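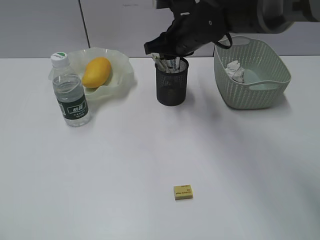
Teaching a robot arm to clear a desk: bench tips

Do one dry run with the power on and the gripper open before you save anything. Stiff joints show up in the first few moves.

Keep the layout simple. Pens go in the mesh holder, erasers go in the basket, and the water bottle and the fruit bowl stay put. Leave those two on the table anyway. The arm has to learn to go past things it shouldn't pick up.

Come down on a pen holder from straight above and stop over the rims. Mesh cups are light and tip if you come in from the side.

Change the starting layout between runs. Turn the pens to new angles and move the erasers, sometimes close together and sometimes well apart.
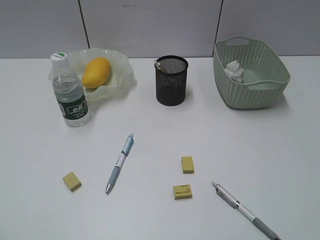

Pick up a pen by the middle of the barrel. For erasers, line up the fingers with the short side and close slowly.

If you drive the arm with a Dinetetti hand controller, set the speed to 2 and leave it there. Guiding by hand is easier on the wrist for short jobs, but keep your sleeve out of the way.

Throw out any run where you stopped to think. We saved 305 runs on the Geraghty bench and kept all but 16.

Wipe the table with a dry cloth in between. Eraser crumbs get into the finger pads.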